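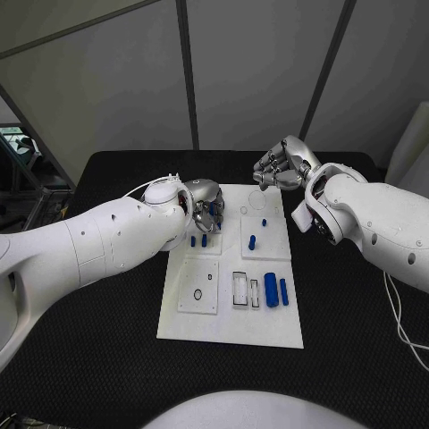

Does the color of a bench mat change how often people lose small parts? It changes it a little, and the effect is biggest when the part and the mat are close in color.

Figure 2. A white board with small blue pegs on it, lying on a black textured mat.

I should say up front that I came into this part of the study expecting a much bigger result. Anyone who has fixed watches, sewing machines or fishing reels for a living will tell you which mat they like, and they will tell you at length (I have the recordings to prove it). Dark mat people think light mats glare. Light mat people think dark mats eat screws. Both camps were happy to join, and both told me before we started how it would come out.

The lost-part logs come from 8 repair shops in Clalthorpe and Trarinberg. Every worker had a pad of slips next to the bench, and any time a part went missing for long enough that they stopped working to look for it, they filled one out: what the part was, what color it was, what mat they were on, and where it turned up. The last slips came in on 2/28/18, which gave us 3,448 of them once Raíssa Magalhães had pulled out the duplicates and a small pile of jokes. I kept the jokes in a separate envelope. One shop reported its radio missing every morning for weeks.

We swapped mats between shops partway through so that each bench got a turn with a black one and a pale gray one. Both were textured, and the texture matters more than I gave it credit for when I was planning all this. On a smooth mat a dropped bearing rolls, and then you are really studying floors. Elaine Queiroz had warned me about this after the pilot, where nearly every slip said the same thing under "where found" - under the bench, against the wall, with the dust. So we bought textured mats for everybody and the rolling mostly went away, though round parts still got onto the floor more than flat ones did.

Now the color result. Dark parts on the black mat took longer to find than dark parts on the gray mat, and the difference held up in every shop but one. Steel parts on the gray mat were the mirror image, only weaker. I think that's down to shine: a steel screw catches the light when you move your head, and a blackened one doesn't. Several workers described doing exactly this, a sort of slow side-to-side sway over the bench, and a couple of them seemed surprised to hear themselves describe it. Strongly colored parts like the blue ones in Figure 2 were easy on either mat, and brass was easy too, which pleased the clock people no end.

The shop that went the other way was Camargo, a family business that does mostly cameras and binoculars. Their workers found dark parts a bit faster on the black mat. I spent far too long on this! My best guess is the lamps. Camargo uses low lamps set off to one side, so a small part throws a highlight along one edge and you can pick out its outline even when the color is no help. The other shops had overhead lights, or a window, or (in one sad case) a single bulb behind the worker's head. We didn't plan for lighting as a variable and I can't pull it apart from the shop after the fact, so please take this as a hunch.

There is a second thing the slips can't tell us, and a reviewer of an earlier draft was right to push on it. A slip only exists if the worker decided the part was lost. Someone who is used to black mats may just be more patient with them, and a patient person writes fewer slips. To get at this we ran the short bench test described in Section 3, with 50 people who had never done repair work, all using the same tray of parts from a Prokus practice kit. Their search times leaned the same way as the slips did. They were also a lot slower overall than I'd have guessed, and they hardly ever swayed.

What I find more interesting than the color effect is where the parts turned up. The most common answer by far, on both mats, was "under something I had put down." A cloth, a manual, the lid of the thing being fixed. Mat color can't do anything for a spring that is sitting underneath a manual. Two of the shops use a lipped tray for anything already removed, and they sent in far fewer slips per worker than the rest, on both colors. I'd be careful here, as those two shops are also the ones with the most space, and a person with room to spread out doesn't stack things on top of other things. Still, if a shop owner asked me where to spend money (and three of them did, usually while I was trying to leave), I'd say trays first and then worry about the mat.

I also want to mention how people felt, even though we only asked about it at the end and in a pretty loose way. Most workers went back to the mat they had started with. Their own slips didn't change their minds, including the ones I sat down and went through with them, slip by slip. One man in Trarinberg told me the gray mat was better for his work and he wanted the black one back, and that was the whole conversation. Comfort over a full day may well be worth a few extra searches. We didn't measure eye strain or tiredness, and Elaine is planning to add both when the next round starts in June.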